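Search this guide
Enter a keyword Go

4. Setting Up Scheduled Backups

This section covers the first backup schedule on a Clodimen server running the Edo release. It assumes you have finished Section 3 and can sign in to the admin console. If your server still shows the older Kaplan console, update it first. The menus are in a different order and some of the settings below are missing.

You will need:

- an administrator account (an operator account can view schedules but can't save them)
- the recovery passphrase you wrote down in Section 3
- a backup drive or network share with at least 1690 GB free

4.1 Add a storage location

1. Sign in to the console and open Storage > Locations.
2. Click Add Location and pick either Local Drive or Network Share.
3. For a network share, type the full path and the user name and password of an account that can write to it. Do not use your own login here. When your password changes, the backups will stop.
4. Leave the port set to 3652 unless your network manager has told you to use another one.
5. Click Test. The status line should change to Ready within a minute.
6. Click Save.

Note: If the test fails with "Location refused," check that the firewall on the storage machine lets in traffic on the port from step 4. A wrong password gives a different message ("Sign-in failed").

Caution: Adding a local drive erases it. The console asks you to confirm once, and there is no undo.

4.2 Choose what to back up

1. Open Backups > New Plan and give the plan a name. Use something you will recognize in an email, such as "Drustthorpe office, nightly."
2. Select the computers to include. Laptops appear in the list only after they have connected to the server at least once.
3. Under Folders, keep User Files checked. Add any shared folders by hand.
4. Under Skip, add folders that hold temporary files. Video editing caches and mail caches are the usual ones.

Note: Open database files are skipped unless the database add-on is installed. See Section 7.

4.3 Set the schedule

1. Click the Schedule tab and choose Daily.
2. Set a start time. The default is 11:30 p.m. -- change it if people work late or if another job uses the line at that hour.
3. Set Keep Copies For. The default of 30 days suits most small offices.
4. Turn on Encrypt Before Sending and enter the recovery passphrase twice.
5. Click Save Plan, then Run Now.

The first run copies everything and is slow. On our test network it took roughly 565 minutes. Later runs copy only what has changed.

Caution: We can't reset the recovery passphrase. Keep a printed copy somewhere other than the server room.

4.4 Check that a restore works

1. When the first run shows Complete, open Backups > Restore.
2. Pick one computer and one small file.
3. Choose Restore To Another Folder -- never the original folder for a test.
4. Open the restored file and compare it with the original.
5. Repeat this test every three months, and after any update to the server.

If the file will not open, do not delete the plan. Download the log from Support > Logs and send it in with your ticket.

Last updated: November

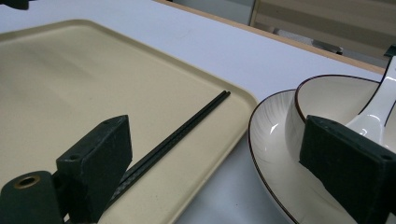
Reader comments (3)

The path for the network share needs the server's full name, not the short one. Took me most of a morning to find that. Could you add it to 4.1?

Getting error 2196 at step 5 in 4.3. Plan saves fine but Run Now does nothing. Anyone else?

Re: 2196 -- I had the same one. The clock on the storage machine was an hour off. Fixed the time, clicked Run Now again and it started.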